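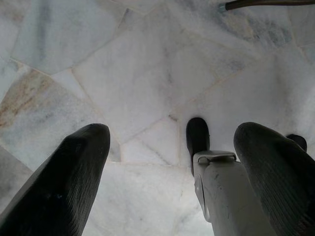 Crazy paving is a way of laying a floor, path or terrace from flat pieces of stone that have no regular shape, fitted together a little like a jigsaw whose pieces were never cut to match. It is found in gardens, porches and courtyards, and also indoors, where marble is a favourite choice. In a pale marble floor of this sort the slabs may be white or very light grey with soft bluish-grey veins drifting across them, and the thin joints, in a faint beige or tan, meet at all sorts of angles, so that the eye wanders over triangles and five-sided shapes where it might have expected a plain grid.

Materials
The cheapest stone for the work has long been the broken or offcut slab, and a good many much-loved floors began as a heap at the back of a mason's yard. Marble, slate, sandstone and limestone are all used. Marble takes a lovely polish, though it marks easily if vinegar or lemon juice is left standing on it, and a honed finish is kinder underfoot in a hallway. Dealers such as Cerberg and Osei sell mixed pieces by weight, and the Padinik pattern book, still passed about among floor layers, gives 55 suggested arrangements for those who would like somewhere to begin.

Laying
The pieces are usually spread out dry first, with the largest placed around the edges and the smaller ones saved for filling in. This stage can take far longer than the fixing itself (many layers will happily admit to moving one stubborn piece half a dozen times). Long straight joints running right across the room are generally avoided, as are points where too many corners meet. The stones are then bedded in mortar or adhesive, tapped level, and left to set before the joints are filled.

Grout
The colour of the grout changes the look of the whole floor. A shade slightly darker than the stone shows off the outlines gently, while a strong contrast makes each slab stand out on its own.

Care
Sweeping and a damp mop with mild soap are enough for most indoor floors. Marble is often sealed, and the seal renewed when drops of water no longer bead on the surface.

See also: Flagstone; Mosaic; Terrazzo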